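Buying a two-arm bench setup: tips before you spend

Short list, typed up fast on a Wednesday. Ours handles cloth, so most of this is about soft stuff. Two grippers, one black bag, top corners pinched.

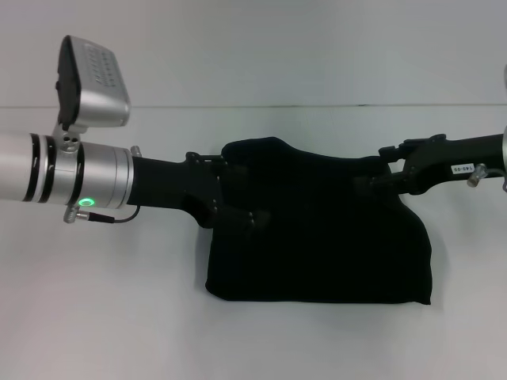

Budget first

Price the whole thing, not the arm. We had 1573 set aside for grippers, mounts and cables and 1003 of it was gone before a single finger pad. Leave a cushion. Shipping on the Skilik brackets was extra, read the quote.

Jaws

Soft bags want grip, hard boxes want flat pads. Buy for what you lift most. If it's cloth, ask the seller to demo with cloth, and with something in it. Cludura sent us a video of a wood block. Useless.
Get spare jaw screws. Get them with the first order, they're pennies then.

Two arms or one

One arm is fine for pick and drop. Holding a bag by both top corners = two. Dont buy the second "later" unless the controller already has room for it. Ask in writing.

Cables

Measure the run with the arm stretched all the way out, then add slack. Angled plugs need space under the wrist, check before you mount anything close. Velcro ties over zip ties, you will redo it.

The table

Plain light top, wiped down. Dark cloth shows up way better on it. Ours is a Hotow shop table, 19 inches too long for the room, so measure the room to.

Labels

Number each arm and write the same number on its box, charger and paperwork. Support always asks. Saves digging.

Used gear

Fine for tables and stands. For wrists and grippers, ask for hours run and whether parts are still sold. Neighbor shop, Bühler Upholstery, got a cheap one with no spares anywhere. Sat since September.

Before you sign

Get 3 quotes. Same parts list to each one or you can't compare. Ask what training costs, what a replacement jaw costs, how long the wait is. Bring your own bag to the demo.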